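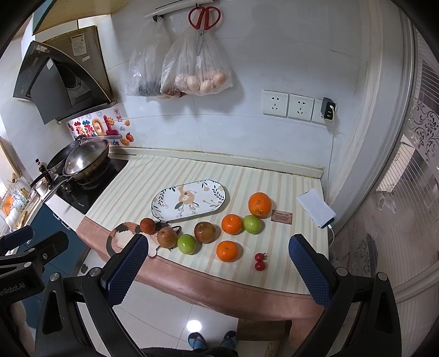
Figure 3. View from the hand-held gripper, with both fingers open over fruit laid out on a striped cloth. An oval plate with a floral pattern lies behind the fruit.

3.2 Collection of Demonstrations

Demonstrations for the Gamaneo set were recorded in homes with a hand-held gripper carrying its own camera. No robot arm was present during recording. The operator holds the tool, closes the fingers on an object and sets it down at a target, and the finger opening is logged together with the tool pose. Each episode has one text instruction, written before recording starts, such as "put the green apple on the plate."

We kept 677 episodes from 31 kitchens. Operators were asked to leave stoves, wall hooks and counter items where they were, so that the background varies between homes as it would in use. Objects on the work surface were rearranged by hand after every 8 episodes. Fruit was chosen as the first object group for its range of sizes under one kind of grasp. In Figure 3, oranges and apples share the cloth with a pair of cherry tomatoes joined by a stem, a case in which the policy has to pick a contact point well away from the center of the pair.

Both fingers stay in view throughout an episode. Early trials in June used a narrower lens, and the fingertips left the image at full opening — those recordings were discarded. Episodes were also dropped if pose tracking was lost for more than 100 ms or if the operator's free hand touched the target object. Lauritsen and Nørgaard labeled the remaining episodes separately, and disagreements over the moment of contact were settled by replaying the finger opening signal. The split into training and test sets is by kitchen.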